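About Asutent

Asutent looks after wooden floors and interior glass in homes, offices and small shops. We are based in Stunosside and work there and in Ojeda. We clean, repair and refinish floors, and we fit and maintain glass panels, doors and room dividers.

The company started with floors only. Two of us rented one sander and took whatever jobs came in, mostly bedrooms and hallways. Glass came later, when an office in Ojeda wanted its floor refinished and its meeting room closed in at the same time and didn't want two contractors in the building. We found that the two trades share a lot of the same problems. A glass panel has to meet the floor cleanly, and a floor that dips will show up as a gap under the panel.

There are eight of us now. Everyone learns both sides of the work, although most people end up with a preference. Our workshop has a saw room, a finishing area and racks for boards we have salvaged. If your floor is older and a board is beyond repair, we look through the racks before ordering anything new. 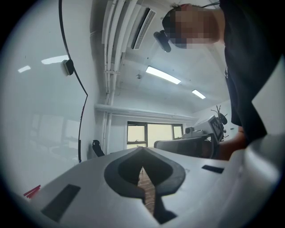
One customer in Ojeda wrote to tell us that she had put off the work for years over the furniture, and that moving it was the part she had dreaded most. She asked us to say on this page that we move it and put it back. We do. Bookcases need to be emptied first, and we ask you to unplug anything with a cord. Pianos are moved by a separate firm, and we can book that for you.

How we work

We visit before we quote. The visit is free in Stunosside and Ojeda. We check the boards for movement, look for old finish in the corners and under rugs, and measure any glass that is part of the job. The quote lists each room on its own line, so you can drop a room without asking us to start over.

Our smallest job is 500 dollars. That usually covers a repair to a few boards, or cleaning and resealing the edges of a glass divider. For anything over 3000 dollars we ask for a deposit, and the rest is due when you have walked through the finished rooms with us.

Most of our floors get the Jukano finish, which is our own name for the matte oil treatment we settled on after trying several others. It can be touched up in one spot without redoing the whole room. Customers who want a gloss can still have one.

We do not install carpet, tile or exterior windows.

The workshop is open to visitors from 8 in the morning until noon. Bring a photo of your floor and, if you have one, a spare board. The entrance is at the back, next to the loading door.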